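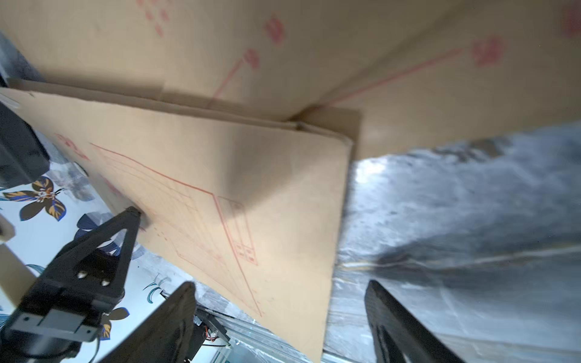 Wrist cam view, cardboard work, two arms

Home | Boards | Student Projects | Ask | Log in

Two-arm class project keeps fumbling flat stuff - how do I fix the timing?

Posted by marble_floor_kid

Hi all! I'm in a robotics class where every team gets a pair of arms and has to teach them a job by demonstration. Ours is handling flat paper and cardboard things, so folding, opening, passing over, that kind of stuff. Our team is called Roketti (I lost that vote) and the demo is in March, so I'm getting a bit nervous.

My problem is that the two arms don't agree with each other. One gets to the edge and grips, the other comes in late and nudges the piece away, and then they both close on air. It's fine when I'm driving them by hand. I've recorded 739 runs with my partner and trained on all of them, and it still does this. Do I need more runs, or are my runs bad? I also wonder if the wrist cameras see too little when a big sheet is right up against them, because it's all brown and you can't tell where the edge is.

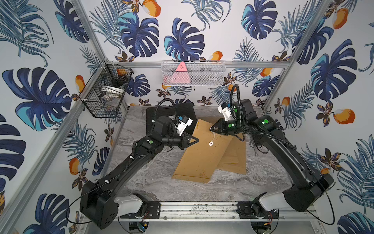
The other thing is the start position. We've been putting the envelopes down any old way because our teacher said variety is good, but my partner thinks we should tape out a spot on the floor and always start there. We've argued over this for 2 weeks and I'd love someone to settle it, preferably for me.

14 comments | 3 shares

Tirta Sinaga

Ooh, I did nearly the same thing in the Latuheru club last year, with mailers. I'd stop recording and watch your old runs first! When we did that we saw that my partner and I drove completely differently - I'd grip and wait, he'd move both arms at once - and the model had learned a mushy average of the two. We threw out all of his (sorry), recorded again with one driver, and the late nudge mostly went away.

On the start position, you're both kind of right. Start with a small area, get it working there, then spread out a little at a time. We went up in 6 steps and checked each one before moving on. If it breaks, go back a step and add runs there. And keep the fixed camera in your training if you have one, it helps a lot when the wrist view is full of cardboard.

Helpful? 22 yes

grandar_fan

more data. always more data

Helpful? 1 yes

oldsolderer

Check your camera delay before you blame the driving. I coach a team at Flakton and we lost a good chunk of a semester to one wrist camera that lagged behind the other. Wave something in front of both and compare the recordings. If they don't line up, fix that first and then do what Tirta said, and slow the second arm down while you're at it.

Helpful? 9 yes

Contact us | Terms | Copyright the board members | Back to top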